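Search this site

3. Materials and Methods

3.1 Grill and burner plates

All cooking was done on one two-burner gas grill with a cast iron grate and a hinged lid. The grill was bought second-hand and stripped down before the work started. The original burners were replaced with plates cut for this study by the Brutau shop, in two patterns. The first pattern, which we call the ladder plate, has straight slots running front to back. The second, the leaf plate, has curved slots that spread out from the gas inlet and was drawn mainly for its looks. Both plates have the same total open area, so that at a given valve setting they pass the same amount of gas. Propane was taken from a single supplier, Punlow, for the whole of the study.

The question in this section is a narrow one. People who buy a grill often say that a decorative burner heats less evenly than a plain one. We wanted to know if that was true of the leaf plate once gas flow was held equal, and if any difference was large enough to be noticed in the food.

3.2 Test foods

Three foods were used: beef patties, sliced zucchini and corn on the cob. Patties were pressed in a ring mold to the same thickness and kept chilled until use. Zucchini was sliced on a mandoline, with the end pieces thrown out. Corn was husked, and ears that were badly curved were set aside, as they roll toward the low side of the grate and do not keep contact with it. No marinade was used. Salt was added after cooking, at the tasting table.
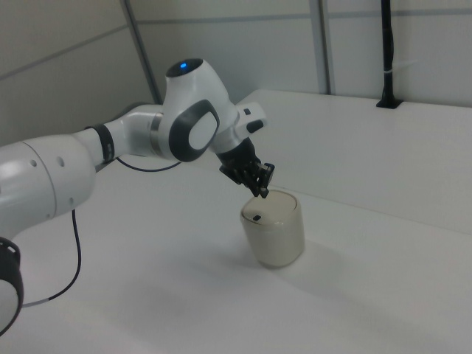 Seasoning has to be kept even across samples if a panel is going to compare them, and this is harder than it sounds with coarse salt. Large grains bounce off a hot patty and collect on the plate. We moved to a fine salt after the first session and kept it in a small covered tub. A low, cylindrical container like the one beneath the bent white arm in Figure 1 is a good shape for this kind of job, being easy to reach into from above. Each sample was salted from the same height with the same spoon, and the tub was closed between samples to keep the salt from clumping in the steam from the grill.

Figure 1. Small cylindrical container on a white tabletop, with the arm reaching over it.

3.3 Cooking procedure

The grill was lit with the lid down and left until the lid thermometer read 500 °F, after which the valves were turned back to the medium mark and the lid was opened. Food went on three minutes later. Patties were turned once. Zucchini was turned once, and corn was given a quarter turn at each signal from the kitchen timer. The cook, Pejman Bakhtiari, was not told which plate was fitted, although he reported that he could sometimes guess from the sound of the flame. The grate was brushed between batches and oiled with a folded cloth.

In all, 99 batches were cooked. Work began in October and the last batch was taken off on 7 November 2018. Batches cooked in strong wind were thrown out and repeated, and are not part of the total. We did not put up a windbreak – most home cooks do not use one.

3.4 Tasting and scoring

Cooked food was rested under loose foil, cut, and carried to a table indoors. Panel members scored each sample for browning, moisture and overall liking on printed sheets designed by Wijaya. Water and plain bread were provided. Panel members sat facing away from the door so that they could not see the grill.

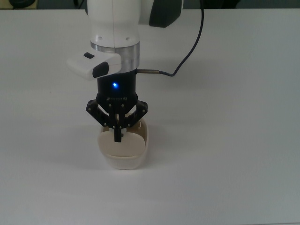
Browning is judged by eye, so the surface under the food matters. Our first sessions were held on a dark picnic table, and scores for the patties were lower than we expected and spread widely from one person to the next. Colored cloths gave a similar problem, as they change how a grill mark looks beside them. A large, plain white top, such as the one in the second picture, gives the eye a steady background, and we recommend one for any panel that has to score color. For the sessions reported in Section 4 we covered the table with white butcher paper – a cheaper answer, though it had to be changed whenever fat soaked through.

Scores from the dark table were left out of the analysis. The remaining sheets were typed up twice by different people and compared, and entries that did not match were checked against the paper. The even-heat maps, made with slices of white bread laid edge to edge on the grate, were scored separately by the method used in the earlier Murmont trials and are covered in Section 3.5.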